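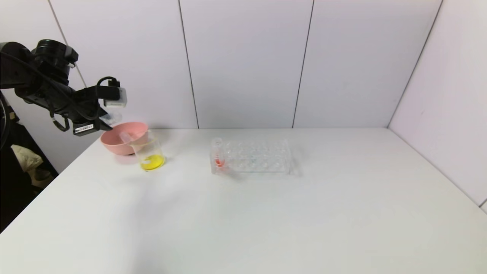 Senthil Iyer wanted to know, before any of us had our coats off, why a lab would use a bowl at all when it had proper glassware. Our host at Femura said bowls are cheap, they wash easily and they hold the odds and ends. He wrote that down.

We visited in March, 20 of us, on the morning tour. The coach from Flevton was late, so the introduction was cut to 10 minutes and we went straight through to the benches.

The table we spent longest at was white and plainly laid out. It had a beaker with a little bright yellow liquid in the bottom, a pink bowl next to it and a clear plastic rack for test tubes. Laimutė Zariņš asked what the yellow was. Dyed water, we were told — they use it on visitor days so people at the back can follow the level.

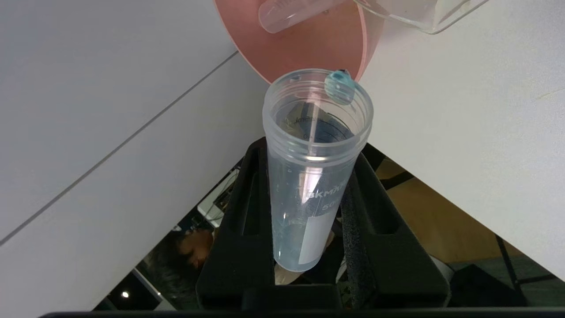
The larger tubes have a screw thread below the rim and a white patch on the side for writing on. The one we looked at was a 50, with clear liquid in the lower part. Our host said the labels get filled in before anything goes in the tube, and that new starters forget this for the first week or so.

After that we saw the stores. Femura gets through 300 tubes on a busy day and buys its racks from Romaniuk. The room was cold and we didn't stay.

Tea was at half past eleven. Seven of us have put our names down for the Sonik visit — anyone else should tell Laimutė, and bring flat shoes.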